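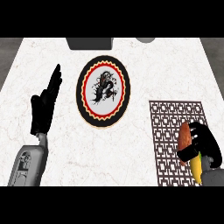

Brurko Element Sample Set

I've been putting these sets together for a few years now, and the Brurko is the one I'd buy for myself (I did, in fact, and it lives on my desk). You get 26 elements, each sealed in its own little glass ampoule, with the symbol and atomic number printed on the cap.

The alkali metals are the ones everybody asks me about. Lithium, sodium and potassium come under mineral oil so they stay shiny — please don't open them, however tempting it is! Caesium is sold on its own, sealed under argon, and it melts at such a low temperature that a warm hand will do it.

The gases are in thin tubes that glow when you bring a small high-voltage coil near them. Neon is the obvious favourite, but I've a soft spot for krypton.

Theresia Gisler packs every order and she's very generous with the padding. Schools ordering up to 40 sets should drop Chepkoech Rashidi a line first, as she'll sort out the carriage for you.

Mercury and bromine aren't included and can't be added, sorry.

Order code: 691
Ampoule length: 40 mm
Case: Quinlan hard case, foam lined
Price: £200 including VAT
Spare caps and labels: see the Brurnico page
Orders in by noon on Tuesday go out the same day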